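# Session 4 handout: Building the hand-held gripper

Bring this sheet to the shop on Thursday along with your parts bag. By now everyone should have finished the bench test from Session 3 and written the no-load reading on the lid of the bag. If your linkages still bind, fix that before doing anything below.

## 4.1 What you are building

The tool is a two-jaw gripper carried in the hand, with a camera looking out over the jaws. A person does the task, the camera records it, and the recording is used later to train an arm fitted with the same jaws. The course arm is the Drulitz kit on the back bench. You will not touch it until Session 6.

The jaws on the hand tool and the jaws on the arm have to match. If you change the pad angle or the linkage length on one, change it on the other and note it in the build log. Last term two groups skipped this and had to throw out everything they had recorded.

## 4.2 Assembly order

1. Clean the holes in the printed linkages with a hand reamer. Do not use the drill press.
2. Fit the inner pins first, then the outer pins. Leave the clips off for now.
3. Open and close the jaws 30 times. The motion should feel the same on both sides.
4. Fit the clips.
5. Attach the pads with the backing toward the linkage. Press and hold until the adhesive grabs.
6. Mount the camera and check that both pads are in view when the jaws are fully open.

The Oltevetti pins in the older bags are slightly long. File them flush or swap them from the drawer marked Modum.

## 4.3 Working on cloth

Blocks and cups are easy because they keep their shape. Cloth doesn't, and most household jobs involve cloth, so we move to it early. Start with something thick. A quilted garment stands up between the pads and gives you a fold to pinch. Thin shirts come later.

Lay the item on a soft surface such as a bed or a padded table. On a hard bench the pad tips stop dead against the top and the linkages flex, which shows up in the recording as a jaw position that never happened on the object. Bring the pads down on either side of the fold you want and close slowly. 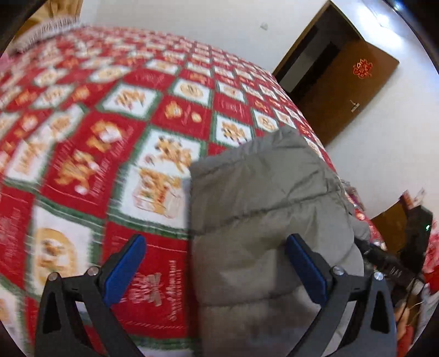

**How far should the jaws be open before a pinch on thick fabric?**

Open them wide enough that both pads can reach the surface on either side of the fold without dragging it. For most padded items, 79 mm between pad tips is a good start. Close until the fabric is held, then stop. Squeezing harder flattens the padding and makes the release less clean.

Patterned bedding is fine as a background. A model that has only seen plain gray tabletops does poorly in a bedroom, so vary the surface between sets. Keep lamps and bright ceiling lights out of the upper corners where you can, and turn off auto exposure in the camera menu before you start.

## 4.4 Recording

- One pickup per clip. Start with the jaws open and end with them open.
- Keep your free hand away from the item being gripped.
- Move at the speed you would want the arm to move.
- Keep failed grasps. Put an F at the end of the file name.
- Change the starting position of the item between clips.
- Wipe the lens before each set.

The Humphreys set from last term has 277 usable clips and is on the shared drive if you want to compare framing. Its pads were mounted at a shallower angle, so do not mix those clips with yours.

## 4.5 Common faults

**One jaw lags.** Usually a tight outer pin. Take the clip off, ream the hole one more turn and try again. If it still lags, check the linkage for a print seam inside the hole.

**Pads slide on shiny fabric.** Wipe them with alcohol and let them dry. If they still slide, replace the pad. Do not glue sandpaper over it, as it snags stitching.

**Garment comes up with the blanket.** You are pushing too deep before closing. Raise the tool a little and take a smaller fold.

**Tracking jumps.** The camera was moved too fast or was pointed at a blank wall for most of the clip. Delete the clip and redo it.

## 4.6 Before Session 5

Record one set on a thick item and one on a towel, at home or in the shop. Copy both to your group folder with the build log. Write down the pad opening you used for each item, and any pin or pad you replaced. Charge the camera battery and bring the tool assembled. Pads are in short supply, so each group gets 2 spares.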